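Kallthorpe Hand-Held Gripper Kit - Equipment Page

Home / Equipment / Grippers / Hand-held

Sold by Primden Equipment. Page last touched May 2021. Prices ex tax, ex freight.

Quick version

Two-finger gripper you hold in your hand, camera on top, records what you do with it. Same fingers bolt to the arm-side version. 933 dollars per unit, single station. Volume pricing on request, ask Sowmya Shetty at the sales desk. In stock most weeks, not every week.

If you already have a Kallthorpe unit and only want fingers, skip down to Spares.

Who buys this

Labs, small shops planning a cell, anyone who has to show a manager what the job looks like before there's money for an arm. Most people order two. One gets used, one sits in the drawer until the first one needs a screw. Fair enough.

Not for heavy parts. Not for wet work. Not for kitchens, we get asked.

What's in the box

Hand-held gripper body
Fingers, one pair, dark
Camera mount (camera is seperate, see below)
Hex keys
Screw bag, with extras
Printed setup sheet, four pages

What isn't in the box

Camera. Memory cards. Charger for the camera. Table. Seems obvious but Ridwan in returns keeps getting the table question.

Budgeting it

The unit price is the small part. People plan for the gripper and then get stuck on everything else, so put these in the first version of the request:

Camera plus one spare battery
Storage - more than you think, then more again
A bench you can leave set up
Lamp or two with a diffuser
Somebody's hours. This is the big line and the one that gets left off

Quote is good for 15 days from the date on it. After that we re-price, mostly because of freight. If your purchasing office is slow, tell us up front and Sowmya will put a longer date on it. Much easier than doing it after.

Prandard bench adapter is a separate line item. Ships from a different warehouse so it may turn up on its own.

Picking the bench

Do this before you order. Bench depth decides where everything else goes, and a shelf at the back eats more room than the drawing says. Finish matters too. Pale wood looks great in a room and kicks light straight back at the camera. Matte mat fixes it, so does moving the lamp. We sell a mat. You don't have to buy ours.

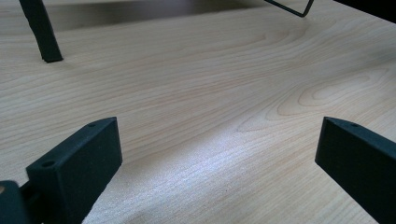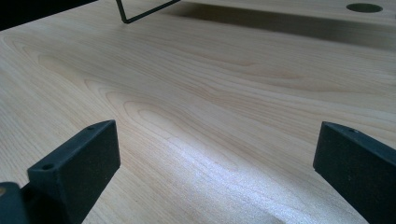 Both: gripper open over a pale wood top, glare between the fingers.

Height - most people want the bench at elbow or a little under. Higher and your wrist gives up by lunch. Leave room on both sides for your arms, and a place to put the gripper down that isn't on top of the parts. Cables off the work area. If the bench has a cable hole use it, if not, clips along the back edge are fine.

Measure the doorway as well if the bench is new. Lost a whole afternoon to that in February.

Lighting, short version

Side light with a diffuser beats overhead. Check it with the camera on and the gripper at working height, not standing back with your arms folded. Same lamps, same spots, every session. Tape marks on the floor, write down the settings. If there's a window, get a blind and put the blind in the budget.

One station or two

One station: cheaper, simpler, one person works and everybody waits.
Two stations: second bench, second lamp set, second camera. The grippers are the cheap end of it. Go to two only if you have two people with time on the calendar, otherwise the second one turns into storage. Mwanaisha Tanui runs our demo room and her advice is start with one, run it a month, then decide. We lose a sale now and then over this. Still good advice.

Spares

Finger pair - call for price, changes with material
Screw bag
Camera mount
Hex key set

Get one finger pair with the first order. Saves a shipping charge and a dead day. Don't over tighten the finger screws, snug is enough. Warranty does not cover stripped holes.

Mixing with other makes: Saragih fingers do not fit. Different hole spacing. We've had people drill them, please don't.

Lead time

In stock: ships in two working days.
Out of stock: we tell you when you order, with a date.
Bench adapter: allow longer, no firm date from the warehouse at the moment.

Returns

Unused, in the box, all screws present. Used units are case by case, talk to Ridwan Pillai before you send anything back. No RMA number, no refund, it just sits on a shelf here and then we have to work out who's it is.

Try before buying

Loan units available, two of them, so there's a line. Loan covers gripper and mount, you bring the camera. You pay freight both ways, we take one leg off if you end up ordering. Demo room visits by appointment.

Planning sheet

Free, one page, list of lines for your budget request with blanks for your own numbers. Ask for it with the quote and it comes in the same email. Jurgita Kalniņš keeps it up to date so send corrections to her.

Ordering

Purchase order or card. Put the ship-to contact AND a phone number on it. Drivers will not leave a box at an unattended dock.

Related items: bench adapter, matte mat, diffuser lamp, finger pair, camera mount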